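Taught by the hand
A few days with the people who show robots how to do the fiddly jobs

December 2025

The first thing I learned at Ilside is that your shoulders give up before your fingers do. I had been steering a pair of robot arms for 20 minutes, trying to get them to lift a flimsy bit of clear plastic off a table, and I was hunched up like somebody threading a needle on a bus. "Breathe," said the operator beside me. I breathed. The plastic slid out of the left gripper and I had to start over.

It was wonderful, by the way. I would have stayed all night.

Ilside is a small workshop on the edge of Clototville, in a row of units that otherwise sells tiles and car parts. The people there teach robots by showing them. You hold a pair of light handles, one for each hand, and whatever you do with them the arms across the room do too. Every movement is recorded along with what the cameras can see, and when you have done the job enough times, the recordings are used to train a program called Druteo, which then has a go by itself.

There is an older way, which they still use for simple jobs. You take hold of the arm itself and walk it through the motion, a bit like teaching a child to swing a bat. It's lovely to do, because the arm goes almost weightless and follows you about. But you only have two hands, and with two arms to push around you soon end up in a tangle, usually with your own elbow in the way of a camera.

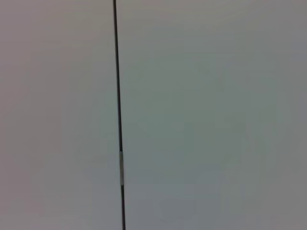 Working by remote control has its own troubles. The worst is touch, or the lack of it. With your real hands you know at once when a sheet of plastic has gone tight, and you ease off without thinking. Through the handles I got a faint buzz and that was all. The operators have learned to read it by eye instead: they watch for a crease that flattens, or a corner that starts to creep. One of them told me she now folds her washing differently at home, pausing before each pull, and it drives her family mad.

They are fussy about pauses. A person who stops to think halfway through a fold has taught the robot to stop there as well, and it will, every time, with a very thoughtful air. So new operators practise a job until they can do it in one smooth go before anything is kept. My own efforts were politely thrown away.

The number that stuck with me was 900. That is how many times the team showed the arms one task in November, which was picking up a thin sheet, opening it out between two grippers and laying it flat. Some of those runs were clean and quick. Plenty had a fumble in them, and the fumbles are kept on purpose if the operator got out of trouble well. Druteo needs to see what to do when a corner drops. If all it ever sees is perfect work, the first slip leaves it stuck.

Soft and see-through things are a horrible choice for a first project, and I think that's why they picked them. A box stays the same shape when you lift it. A plastic sheet doesn't, and half the time you can hardly tell where it ends.

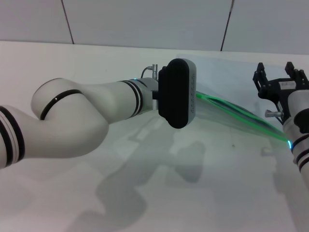

Both arms at work on a clear sheet with a bright green band along its lower edge.

On my last afternoon they let Druteo run without anyone on the handles. I found I was holding my breath again. The arms came in slowly, one pinched, the other hovered, and then up went the sheet with a little crackle that made the whole room grin. It managed the job on the first try, missed on the second and got it on the next 3. Each one took close to a minute. An operator can do it in far less, and I could do it at my kitchen table in two seconds, but I have had a lot more practice with plastic.

The missed one was my favourite. The left gripper closed on nothing, drew back a little, and came down again slightly to the side. I knew that movement. I had watched one of the operators make it all week, a small sideways nudge she does when she has misjudged an edge, and she laughed out loud when she saw it coming back at her from across the room.

Next up is Mets, a side project to let people practise on the handles from another town. The delay is the sticking point. At 60 milliseconds the operators say they barely notice it, but much beyond that they start to overshoot and grab at things. I've put my name down to try it.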